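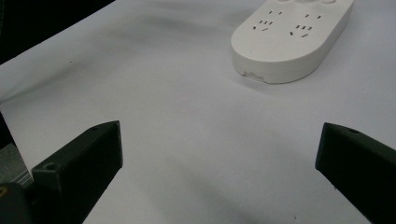

The power strip task, seen from one of the hand-held tools.

I promised in my last post that I would write about the power strip, and then the work took all my evenings. It is July 11, 2026 and I have finally a result that I can defend, so I will try to put it in order.

For those who are new on this blog: in our group at Brornell we teach a two-arm robot from demonstrations that people make with hand-held grippers. The person holds one gripper in each hand and does the task, and each gripper has a camera that looks over its own fingers. The robot later gets the same fingers and the same cameras. I did not invent this method and I have nothing to add to its general idea. My question is smaller. I want to know how much the policy needs to see of the other hand.

The task is to go to a power strip on a white table, hold it steady with one gripper and press a switch with the other. It sounds easy. The trouble is the colour. A white strip on a white table gives very little for the tracking to hold on to, and when the tool comes close, the tracking must live from the socket slots, the edge of the strip and the shadow under it. In the first weeks I lost many recordings this way. The path of the gripper simply jumped by a hand's width in the middle of a slow movement, and no filter could repair it.

I considered to put printed markers on the table. Yvonne Dobson, with whom I share the lab bench, was against it, and after two days of arguing I agreed with her. If the policy learns to look at the markers, I have learned nothing about the strip. So the table stayed plain and I changed the way of recording. Now every demonstration begins with a slow sweep over the edge of the table, where the floor and the table border give some contrast, and only then the tool moves to the strip. The sweep takes a few seconds and it is cut away before training.

With this change I collected 1,834 usable demonstrations. From them, 157 I put aside before any training and never touched until last week. I say this because in my first project, Sugden, I was not so strict, and I still feel ashamed when somebody cites it.

Then I trained two policies on the same data. The first one, which I call Nekeo in my notes (it is the name of a street where I lived), receives both camera views all the time. The second one receives for each arm only its own view. Everything else is equal — the network, the number of steps, the learning rate. I expected that Nekeo would be better from the beginning to the end. In the approach phase it was not. Both came to the strip equally well, and the single-view policy was even a little smoother, maybe for the reason that it had less to be confused about.

The difference came when both arms were near the strip. The single-view policy often waited. One arm stood still above the switch and the other stood still at the side, like two polite people before a door. In training data a person knows where is the second hand without looking, so the recording has no moment where the camera of one tool must search for the other. The robot does not have this knowledge. It can use the other arm only when it comes into the picture. 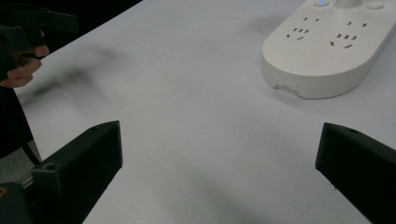
Yvonne asked whether I was not measuring the position of the table and calling it coordination, given that the second hand comes nearly always from the same side.

It was a good question and it cost me a week. I went back and labelled the demonstrations by the side from which the second tool enters the view, and she was right that the left side was much too common. I am right-handed, and I had recorded most of them myself. So I recorded a new small set where I changed the place at the table, and I turned the strip so that its rounded end pointed in other directions. I trained both policies again with this set mixed in.

On the robot I ran 41 trials for each policy. Nekeo stopped and waited in 16 of them before the change. I will not give the number after the change yet, as I found that in several trials the battery of one wrist camera was low and the frames came late. These trials must be repeated. But I have watched all the videos, and the waiting is clearly shorter now, also for the single-view policy, and this I did not expect at all. It seems that a part of what I called "needs the other view" was only "has seen too few positions".

So my result today is modest. The second view helps when both tools work close together, and it helps less than I believed in spring. The variety of the recordings matters more than I wanted to admit, because I like to work on networks and I don't like to record.

A few readers asked about the data tool. We use Histotex for cutting and labelling, with a small script of my own on top. I can share the script when I have removed the paths to my home folder from it.

In September I will have access to the lab again for a longer time, and the plan is to do the same with a dark table and a strip with a cable plugged in. The cable worries me. It moves when you touch the strip, and the demonstrations I tried so far with it look all different from each other. If somebody has experience with cables in this kind of recording, please write me, also if it went badly.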